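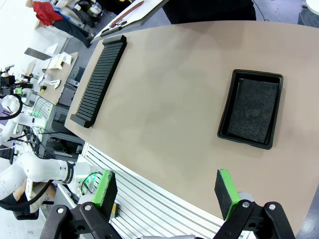 Section 7. False grips and lost parts

Read this section before you change any settings. Most of the bad advice about false grips on the Skalteck cell comes from people who went to the settings page first, moved two sliders, saw one good run and wrote it down as a fix.

A false grip is any cycle in which the controller reports "part held" and the fingers are holding nothing, or are holding the part so badly that it drops on the way to the tray. The arm then carries on with the rest of the cycle. It will lower an empty gripper to the tray, open it, log a completed place and go back to the rack for the next one. No alarm is raised. If you rely on the cycle counter as your parts count, you will be wrong, and you won't know by how much until you count by hand.

We did count by hand. In September our cell logged 1,787 completed places. Benoît Le Goff went through the trays and the reject bin and found 151 of those places had no part at the end of them. The Pillent grip monitor, which is sold as the cure for exactly this, flagged 2. Keep those figures in mind when you read its data sheet.

7.1 What the "part held" signal means

The signal does not come from a part sensor. The controller works it out from finger position and motor current. If the fingers stop before the fully closed position, and the current rises past the set level, the controller decides that something is between them. Anything that stops the fingers early will do. A swollen pad will do it. So will a dry linkage, or a pad bracket that has come loose and turned a few degrees.

The Pillent monitor reads the same two values and applies its own rule to them. It is a second opinion from a witness who was standing in the same spot as the first. You may leave it on, but don't count it as a safety device or as proof of a good pick.

CAUTION: "Part held" must never be used to decide that it is safe to reach into the cell. Neither must "gripper open" or "cycle complete." The only condition for reaching in is the arm stopped, the drive power off and the key in your pocket.

7.2 Before you start

You will need:

The cell key
A hex key set
A lint-free cloth
A steel rule
One new pair of finger pads, still in the packet
One known good part, measured
A pencil and the cell log

Allow an hour. If you are doing this between shifts, tell the next shift the cell may be late. Half of the bad checks in our log were cut short so the line could start on time, and they all say "OK."

7.3 Making the cell safe

1. Let the current cycle finish. Do not use the emergency stop for a planned stop.

2. Send the arm to the park position from the pendant. Watch it get there. The pendant says "parked" when the command has been accepted, which can be before the arm has finished moving.

3. Turn drive power off at the cabinet, remove the key and keep it on you.

4. Press the start button once. Nothing should move. If anything moves, leave the area, switch off at the wall and call for service. Do not go on with this section.

5. Check every arm that can reach the table you are working at. Each arm has its own drive. Turning off one does nothing to its neighbor, and the label on the cabinet door was written before the cell was last moved. Trace the cable.

CAUTION: The fingers can still close a short way after drive power is off. Keep your own fingers out of the gap until you have pushed the linkage through its travel with the steel rule.

NOTE: Indicator lights on the small modules stay lit with the drives off. A green light there tells you the module has power. It says nothing about the arm.

7.4 Checking the pads

Start here every time. The pads are cheap, they wear faster than the manual from Rey says they do, and they account for most of what we see.

1. Wipe both pads with the dry cloth. Do not use solvent. It makes foam look clean and grip worse.

2. Press each pad with your thumb and let go. It should come back at once. A pad that stays dented is finished, whatever its age.

3. Lay the steel rule across each pad face. You are looking for a hollow in the middle or a rounded front edge. A pad that has gone round at the front pushes a thin part forward and out as the fingers close.

4. Compare the left pad with the right. They should match. If one is worn and the other is fine, the gripper is off center to the rack and a new pad will wear the same way. Replace the pair, then go to 7.6.

5. Look along the side of each pad where it meets its backing. If you can slide a piece of paper in between, replace the pad.

6. Write down what you found, even if it was nothing.

NOTE: Always change pads in pairs. We tried doing them singly to save money. The saving was real and so was the extra scrap.

7.5 Checking the brackets and linkage

1. Try to turn each pad bracket by hand. It should not move at all. Any movement means loose screws, and loose screws give you the worst kind of fault, one that comes and goes.

2. If a bracket is loose, take the screws out one at a time, clean the threads and refit them. Don't simply nip them up where they are. A screw that worked loose once with a dirty thread will do it again.

3. Push the linkage slowly through its full travel. Feel for a tight spot. If you find one, note where it is. A tight spot near the closed end is enough to give a "part held" signal on an empty gripper.

4. Do not oil the linkage. Oil gets onto the pads, and then you are back at 7.4 with a new problem. If it is stiff, it needs to come off and be cleaned on a bench.

7.6 Checking the rack and the tray

People skip this step because the rack and the tray don't move. They do, a little, over weeks, mostly when somebody leans on the table to reach something else.

1. Push the rack from each end. If it slides, it was not fixed down properly and none of the taught positions can be trusted.

2. Run a clean cloth along the slots. Chips and dust at the bottom of a slot lift the part, and a lifted part is gripped low.

3. Put the known good part in the first slot, then the last, then one near the middle. It should sit at the same height in all three.

4. Take the foam pad out of the tray and look underneath. Lost parts have been found there. Refit it flat, with no corner riding up on the rim.

5. Check that the tray is where the arm expects it. If you can't tell, run the place position at slow speed in 7.7 and look.

NOTE: Foam in the tray is there to protect the part. It also muffles the sound of a part being dropped from too high, so do not judge the place height by ear.

7.7 The empty close test

This is the only test in the section that I would call proof of anything, and it isn't in the Rey manual.

1. Clear the rack completely.

2. Leave the guarded area, refit the key and turn drive power on.

3. Set the speed to slow.

4. From the pendant, move to a pick position over an empty slot and close the gripper.

5. Read the "part held" signal. It must be off.

6. Open and close again. Do this until you have covered every slot in the rack. A short test is not worth doing. A gripper with a loose bracket passed ours again and again before it failed.

7. If the signal comes on even once with nothing in the fingers, the gripper has failed. Go back to 7.5. Do not run the test again in the hope of a better answer.

8. If every close is clean, load the known good part and run one pick and place at slow speed. Watch the part the whole way.

7.8 Settings

Change these last, and only with the empty close test passed.

The current level as shipped was 178 on our controller. The units are not given anywhere we could find, and when we asked, we were sent the same page of the manual again. Raising the level makes the controller harder to fool but will mark or crush a soft part. Lowering it makes the false grips worse, though the cell runs with fewer stops – so a lowered setting can look like an improvement on the daily sheet.

If you change the level, write the old value in the log first. Then repeat 7.7 in full.

Do not use the Cletau auto-tune. It sets the level from the last batch of grips that the controller believed were good. If some of those were false, it learns from them. We ran it once, the stops went away, and the missing parts went up.

7.9 Returning to work

1. Count the parts into the rack by hand for the first run.

2. Count the parts in the tray at the end.

3. Compare both with the cycle counter. If all three agree, sign the log. If they don't, the cell stays off and the log says why.

4. Repeat the hand count at the start of every shift until you have changed the pads again.

A supplier may tell you that step 4 can be dropped once the grip monitor is fitted. Ask them to put in writing how many empty grips it missed in their own trials. We have asked Pillent and are waiting for the reply.

For drops that happen after a good grip, with the part seen to leave the rack, go to Section 8.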